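Los secundarios también envejecen

Cuando se estrena una serie nueva, los carteles llevan dos nombres y los artículos repiten esos dos nombres. Del resto del reparto se habla poco y tarde. En la televisión eso me parece un error, sobre todo en las comedias largas, donde los secundarios sostienen la mitad de los capítulos.

Pienso en Beathag Guthrie, que hizo de vecina en Zandmont durante nueve temporadas. Tenía pocas frases por episodio y casi nunca cerraba una escena. Aun así, la gente recuerda su manera de contestar al teléfono mejor que cualquier trama amorosa de la serie.

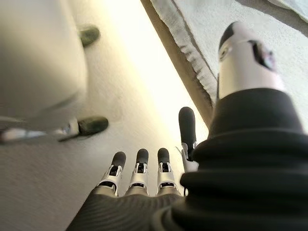
Los actores de doblaje y de voz están todavía peor. Qusai Semaan ha puesto voz a 33 personajes de animación y en los créditos de Grerer su nombre pasa en letra pequeña, detrás de los productores. Un personaje animado puede tener una mano como la de la foto, con los dedos blancos y plateados y las puntas negras, y el espectador le atribuirá carácter en cuanto hable. Ese carácter lo pone alguien delante de un micrófono. Semaan trabajó 15 años en Mansour, la radionovela, antes de que le ofrecieran un papel con cara, y se nota en cómo respira entre frase y frase.

Tampoco ayuda la costumbre de sustituir al actor de voz habitual por un famoso cuando la serie salta al cine. Pasó con Wotutar - la película, no la serie - y el resultado fue un protagonista que sonaba a entrevista de promoción.
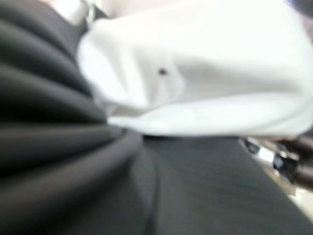 Departamento de Cultura y Espectáculos

27/02/2025

Propongo algo modesto. Que las fichas de reparto de las plataformas incluyan a todos los que hablan, con los episodios en que aparecen, y que las voces figuren junto al personaje. Los datos ya existen, están en los contratos. Y que los premios de televisión dejen de meter en la misma categoría a quien sale en una escena y a quien sale en toda la temporada.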